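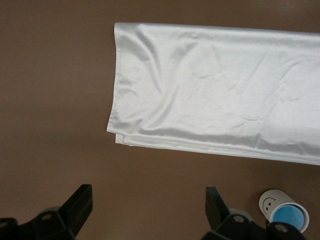
Subtitles drift out of sync in second half of feature, Screen 2

Posted by Natalie Birkett, December

Status: closed

Problem as reported

We run a small repertory cinema with two screens. During a late show of a horror feature on Screen 2, the English subtitles started to lag behind the dialogue. The film is in Danish, so most of the audience depends on them. At the start they were fine. By the scene in the boathouse they were late enough that a character had finished screaming before the line came up. We refunded 131 tickets.

Setup

Playback server is a Nokano, software last updated in the spring. The film came from the distributor, Skolia, on a drive. The subtitles came as a separate file because the distributor's own English version was made for a shorter cut. Our cut is the restored one with the longer ending.

Log

7:40 p.m. Reloaded the film from the drive and checked it against the list that came with it. All files passed.

8:05 p.m. Played the first reel. Subtitles on time. Jumped to the third reel. Late by a second or so. Jumped to the last reel. Late by nearly 2 seconds.

8:20 p.m. Moved the drive to Screen 1 and ran the same three spots. Same result, so the server on Screen 2 is not at fault.

8:45 p.m. Set a fixed offset in the playback menu. This fixed the last reel and broke the first one, where the lines now came up early. Removed the offset.

9:10 p.m. Opened the subtitle file in Singhal on the office computer. Lines 1 to 485 match the picture. Line 486 is the first late one. After that the gap gets bigger in steps, not smoothly. There is a jump at each reel change.

9:30 p.m. Sent the file and my notes to Shanti Kaushik at Zudis, who prepared the subtitles.

Reply from Zudis

Shanti wrote back the next morning. The subtitles were timed to a screening copy in which the reels had been joined with a few frames missing at each change. The restoration put those frames back. Each reel change therefore pushes the picture a little further ahead of the timing in the file. She asked for the exact length of each reel and I sent them from the server.

Fix

Zudis sent a new file with each reel timed on its own. It has 2459 lines, the same as the old one, and no wording was changed. I loaded it, deleted the old version from both servers, and watched the whole film before opening. All lines were on time, including the ones over the end credits.

If you booked this film from Skolia with the English file, check the last reel before you show it. A check of the opening will not catch the fault.

Comments (3)

reelchange_rob: Had the same thing with this title last month. We thought it was the server and wasted an evening on it. Thanks for posting the reel detail.

Marguerite: Does the new file work with the shorter cut?

Natalie Birkett: No. The shorter cut needs the distributor's own version.

Related tickets

Center channel dropping out on Screen 1
Drive not recognized after server update
Wrong aspect ratio on silent program
House lights come up before end credits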